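**Equipment notebook, June, Friday, after the budget call**

Still deciding between the Flivonex two-finger unit and the Dobos one. Both bolt to the existing wrist flange. Flivonex quote is 2,426 per unit, excluding pads and cable. Dobos have not quoted; chased again this morning.

What the budget has to cover:

- grippers, 2 off (one on the arm, one spare)
- pads, soft and hard, enough for the year
- wrist cable, longer than the current one
- licence renewal for the Plitisero simulator
- guarding for the second bench (may slip to next year)

The spare is not negotiable from my side. Last autumn we lost most of a fortnight waiting for a finger bracket, and the arm sat idle with people booked on it.

Ran the sizing work in simulation first so that we don't buy on the data sheet alone. The cell model is the kitchen one, since it has narrow gaps between fittings and that is where the present gripper gets stuck. Test object is the ball. I set the stroke to the Flivonex figure and left the palm as supplied in their model file.

Notes from the runs:

- Ball fits between the pads with very little to spare either side. Any object bigger than this needs the wider stroke option, which is a separate line on the quote.
- Palm bar is wide compared with the fingers. From the wrist view it takes up the whole bottom of the picture. Going down between upright panels, I expect the palm to foul before the fingers do.
- 27 approach poses tried, 26 reached without contact against the fittings. The failed one was a steep approach with the wrist rolled; palm corner touched a board. Rerun with the roll removed and it cleared.
- Contact friction is a guess. Do not use these runs to argue about pad material.

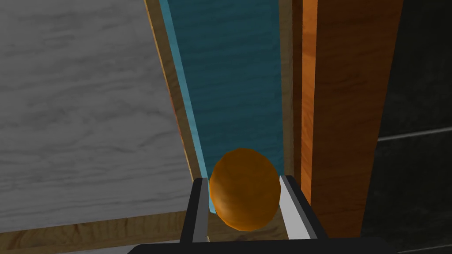

The stroke question matters more for cost than the palm. If we take the wide option on both units the pads change as well, and the stock of pads in the drawer is then no use. If we take the standard stroke we keep the pads and accept the ball as the practical upper size. Looking at the job list for the next two quarters, only the jar work goes over that, and the jars could be picked by the lid.

Current preference: standard stroke, both units, wide option priced but not ordered.

Brunudness offered a hire unit for a month. Looked at it and I don't think it helps. Hire would come out of running costs, which are tighter than capital this year, and their flange needs an adaptor plate that adds length exactly where we have none. Keep the offer letter in the folder in case delivery slips.

Simulator licence: Plitisero want renewal before the seat lapses. One seat is enough if we queue the long jobs overnight. Ask whether the old seat can be moved to the new workstation without buying again, as it couldn't last time.

Open:

- [ ] Dobos quote, with lead time in writing
- [ ] palm drawing from Flivonex with real dimensions (the model file has no tolerances)
- [ ] measure the actual gap on bench one and compare with the cell model
- [ ] check whether the cable is counted as a consumable
- [x] spare unit agreed in principle
- [ ] rerun the failed pose with the Dobos model once they send it

Order form goes in when the first three are back.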